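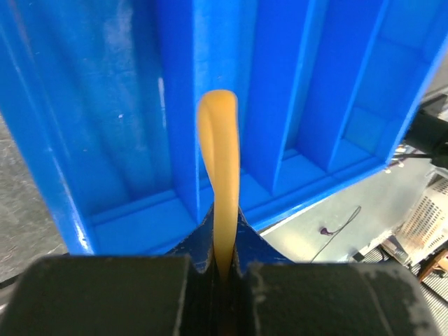 Home brewers and picklers wanted!

Wannasri is looking for keen fermenters to join a ten-week tasting and recipe swap, starting in October. Beginners are very welcome – we just love a good jar of kraut. Places are limited to 136 and you'll get $300 towards ingredients.

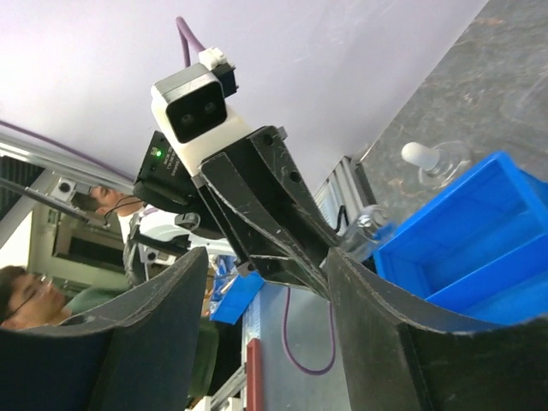 Your kimchi, kombucha or ginger beer can be any recipe you like, from Nan's handwritten card to something you made up. Please label every jar and lid with your name. A strip of brightly coloured tape on your esky will make it easy to spot too. Apply by September 3, 2018.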